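Derell cannon skin: is it worth 600 shards?

Sindberg_Cathal
Has anyone bought the new Derell skin for the Frost Cannon yet? I've got 14 bait left, a bit over the shards I'd need, and I can't decide. The preview looks lovely but the shop page says nothing about stats.

mattes_w
Cosmetic only, same as the others. I bought it within 2 minutes of the shop opening and regret nothing! Played half the night with it from bed.

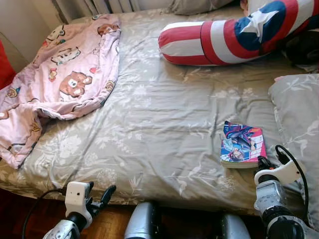
Teddy blanket, my usual hunting spot

Reuter48
600 shards for a new colour on a cannon is daft, sorry. Save them for the Vamden charm, which does add luck. I caught 48 moths in the caves with it and the base cannon.

mattes_w
But you'll get the charm free if you finish the Vamden quest (the long one, with the lanterns). Skins never come round for free. The last Derell one was in March and it hasn't been back.

Sindberg_Cathal
Didn't know that about the quest, thanks. I'm stuck on the third lantern though. Do I need the cave bait or will ordinary cheese do?

mattes_w
Ordinary is fine up to the fourth, then swap. I'm off for another go at it myself.

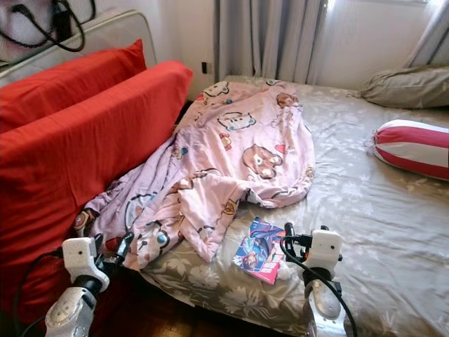

Roswitha disagrees about the cheese: it worked for her on the first two lanterns only, and after that she was wasting a horn call every time. Go to cave bait at the third, she says, and keep the skin money for later.

Sindberg_Cathal
Right, cave bait it is. Still want the skin though.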